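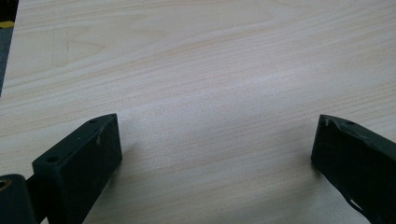 Planning the budget before the robot

Britermont is a small firm that prepares gift boxes and tea boxes for hotels. Next year it wants to automate a part of the packing. I spoke with the head of purchasing, who prefers to stay without a name.

"First we bought only the hand-held grippers," she told me. "A person holds one in each hand and does the task, and we learn what the fingers must be able to do." The fingers get scuffed, and at the tips the dark coating is already chipped. So she put spare fingers in the plan as a separate line.

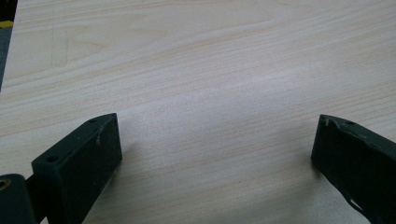

How much does she reserve for spare parts?

She reserves 1,914 dollars for the year, and this covers 20 pairs of fingers from Heta.

The arm itself is a bigger question. She has asked for offers from Dvořáček and Jusstead, and the delivery times are nine weeks and five weeks. The tea box is the test she wants both to pass, with wrapped bars in one compartment and coffee capsules in the next. 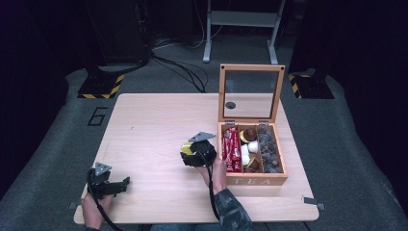 Her colleague in accounting would prefer to rent the arm until December and to decide after that, and he reminded her that training of the staff is still missing from both offers. She has asked the suppliers to add it.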